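Suche im Lexikon Suchbegriff eingeben Los

Marmor als Werkstoff für Tischplatten

Lesezeit: 4 Minuten

Marmor ist ein metamorphes Gestein, das durch Umwandlung von Kalkstein oder Dolomit unter erhöhtem Druck und erhöhter Temperatur entsteht. Hauptbestandteil ist in der Regel Calcit, seltener Dolomit. Im Möbelbau wird das Gestein für Tischplatten, Konsolen und Abdeckungen verwendet. Im Natursteinhandel bezeichnet der Begriff darüber hinaus häufig auch polierfähige Kalksteine, die petrographisch nicht zu den Marmoren zählen.

Entstehung und Gefüge

Bei der Metamorphose kristallisiert das Carbonat neu. Fossilien und Schichtungen des Ausgangsgesteins gehen dabei weitgehend verloren, und es bildet sich ein Mosaik ineinander verzahnter Körner. Die Korngröße reicht von Bruchteilen eines Millimeters bis in den Zentimeterbereich. Reiner Calcitmarmor ist weiß. Graue Adern gehen meist auf Graphit oder andere fein verteilte Beimengungen zurück, gelbliche und rötliche Töne auf Eisenverbindungen, grüne auf Silikate wie Serpentin oder Chlorit.

Eigenschaften

Calcit besitzt die Mohshärte 3 und lässt sich mit einer Stahlklinge ritzen. Gegen Säuren ist Marmor nicht beständig: Essig, Zitronensaft und Wein lösen das Carbonat an und hinterlassen auf polierten Flächen matte Stellen, die sogenannten Ätzflecken. Die Wasseraufnahme ist gering, reicht jedoch aus, um farbige Flüssigkeiten und Öle in die Oberfläche eindringen zu lassen. Beim Erwärmen dehnt sich Calcit je nach Kristallrichtung unterschiedlich aus, was bei wiederholtem Temperaturwechsel zur Lockerung des Korngefüges führen kann — dünne Platten können sich dabei dauerhaft verwölben.

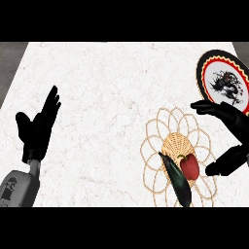

Weiße Marmorplatte mit feiner grauer Äderung (Computergrafik)

Gewinnung und Verarbeitung

Rohblöcke werden mit Diamantseilsägen aus der Wand gelöst und im Werk auf Gattersägen zu Tafeln geschnitten. Der Bruch Rerstead wird erstmals in einem Abgabenverzeichnis von 1269 erwähnt und lieferte zunächst Material für Schwellen und Grabplatten. Die Verarbeitung zu Möbelplatten setzte dort erst mit dem Sägewerk Funidis ein, das die Tafeln in einer Regelstärke von 18 mm herstellte. Größere Formate erhielten rückseitig ein eingeklebtes Glasfasergewebe.

Nach dem Zuschnitt folgen Kalibrieren, Schleifen und gegebenenfalls Polieren. Geschliffene Oberflächen bleiben matt und lassen Ätzflecken weniger hervortreten. Kanten werden gefast oder gerundet, bei den Platten der Serie Ultetti mit einem Radius von 4 mm. Auskragungen über 200 mm werden bei dieser Serie durch einen Unterbau gestützt.

Pflege

Zur Reinigung eignen sich pH-neutrale Mittel und weiche Tücher. Imprägnierungen verringern die Aufnahme von Öl und Wasser, schützen aber nicht vor Säureangriff. Kalklösende Reiniger sind ungeeignet.

Siehe auch: Kalkstein, Travertin, Agglomeratstein, Bang (Steinbruch)

Zuletzt aktualisiert: Dezember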